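Wanted: People With Arms (One Per Applicant Will Do)

The Irndale Seasonal Vaccine Study is looking for adults who are willing to be mildly inconvenienced four times between September and the following July. We will pay you, feed you a cookie at each visit, and ask how your sleep has been. Past participants describe the experience as "fine."

The study compares two schedules for the yearly flu shot. One group gets the usual single dose in the fall. The other gets the same dose split across two visits, 12 weeks apart. Both use a licensed vaccine, so everyone goes home with the real thing. What we want to know is whether antibody levels in spring look any different between the groups, and the only way to find out is to take blood from people in spring, when they have mostly forgotten who we are.

We need 300 participants. As of this posting we have 123, a good number of whom appear to be related to each other.

Who can join

You should be between 50 and 79 years old and live within reach of the clinic on Robichaud Avenue. You should not have had a flu shot since last July. Stable conditions such as high blood pressure or type 2 diabetes are no obstacle. If you take medication that affects your immune system, or have ever had a serious reaction to a vaccine, we can't enroll you, however charming you are on the phone.

Strong opinions about needles are allowed. Our nurses have heard them all and a few of them are quite good.

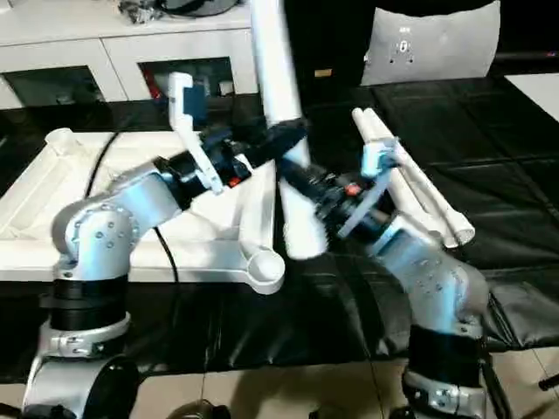
The first visit is the long one. Plan on 90 minutes, a fair share of which goes to the consent form. It runs to 17 pages, and we go through it with you out loud. You may stop us at any point to ask what a word means, and you may take the whole thing home and think it over before signing. The later visits last half an hour, including the 15 minutes you spend in a chair afterward while someone checks that you still feel all right.

Between visits you keep a symptom diary. It comes as an app called Jamitlow or as a paper booklet, and the booklet is winning by a wide margin. For the first week after each shot you write in it daily: temperature, sore arm, headache, anything else. After that it's once a week. "Nothing to report" is a perfectly good entry. "Knee hurts, but it always does" is also fine, and we have plenty of those on file.

What you get

Participants receive $60 per completed visit, paid by prepaid card on the day. Parking is free if you remember to have your ticket stamped, and $9 if you don't. We cover bus fare both ways. At the end of the study you can ask for your own antibody results, along with a letter explaining them that has been rewritten until it contained no Latin.

You can leave the study whenever you like, without giving a reason, and you keep what you've been paid up to then. Your regular care is not affected. The usual risks are those of any flu shot and any blood draw: a sore arm, a bruise, a tired day or two. Rarer ones are listed in the consent form, and we'd rather you read about them there than in this cheerful notice.

How to apply

Call the Irndale study desk between 8:30 a.m. and 4 p.m. and ask for Baiba Lepik, or leave a message with your name, your age, and a time when you really do pick up. The screening call takes ten minutes. Blood samples and records are handled by our laboratory partner, Adovum, under a code number – your name stays with us.

Enrollment closes at the end of October or when we run out of places. Couples are welcome but will be assigned to groups separately, and no, you can't swap.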